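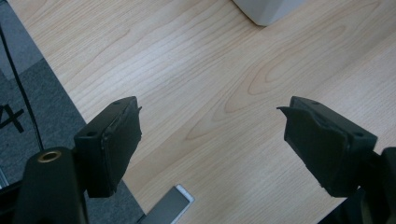

The grain of a light wooden tabletop.

Venness furniture makers to get shared drying kiln

VENNESS - Small furniture shops in Venness will be able to dry their own lumber in town starting in December, when a shared kiln opens at the old Tejada feed warehouse on Mill Road.

The kiln holds enough boards for around 70 dining tables and will be rented by the day. A day's use costs $298, with a lower rate for shops that book a full week. Until now most local makers have trucked green lumber to Torneo, 29 miles away, and often waited a month or more for a slot.

Clarnex, the company installing the equipment, said the electrical work is finished and the fans will be tested next month. Two full-time operators will run the kiln and check moisture levels before any load is released.

The town paid for repairs to the warehouse roof and loading dock. Rental fees are expected to cover power and wages.

Hardwood and softwood loads will be dried separately. Boards longer than 12 feet will not fit.

Bookings open at 8 a.m. on the first working day of December at the town office. Shops must show a current business license.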